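Skimcombe sweater drive is folding early this winter

Hi all, a quick bit of news from the Skimcombe clothes swap! The knitwear sorting has started, and this time it's happening on a bed. A big one with a quilted cover, so there's plenty of room for piles.

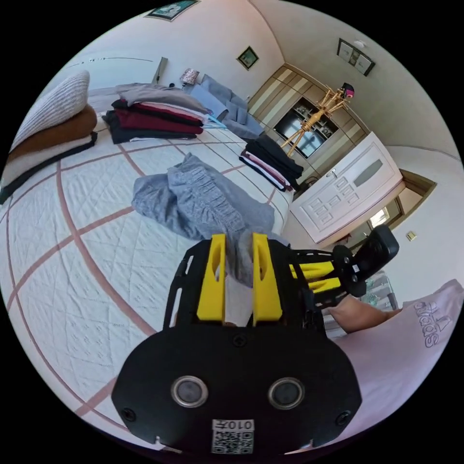 Page last changed: December 2, 2020

We have 282 pieces promised so far, mostly sweaters, and Maricel Dalisay thinks we'll hit 900 by March (I said 200, so what do I know). Gray is winning by a mile, though I've already got my eye on a caramel brown sweater — hands off, please!

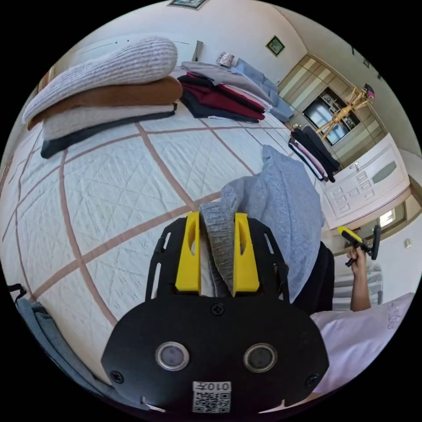

Can I still bring clothes if they need a small repair?
Bring them along with a note pinned on, and Margaux Boyer will take a look at loose buttons and small holes.

Folding goes sleeves in first, then in half, then onto a pile. Maricel likes the thick knits at the bottom and I keep forgetting. The big window is a real help when you're trying to tell black from charcoal, which is harder than it sounds on a dull afternoon.

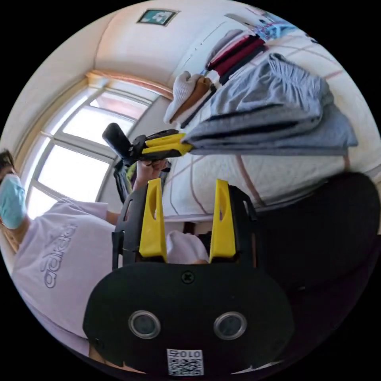
Where it all goes next

The folded stacks move to the hall on Bautista Street, where we have 3 long rails and a lot of shelf space. Dark things get their own shelf, and going by the tall black stack on the bed they're going to need it. 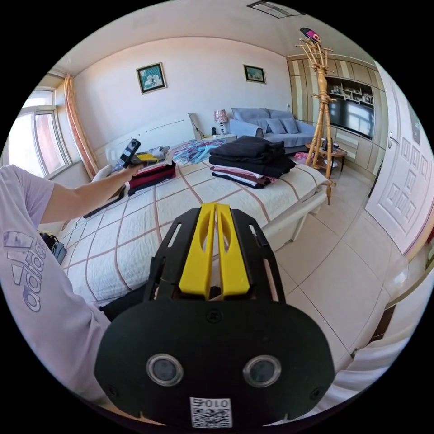
Dropping things off

Leave bags at the side door on Bautista Street, tied shut please, with sizes written on the outside if you know them. Coats can wait until March.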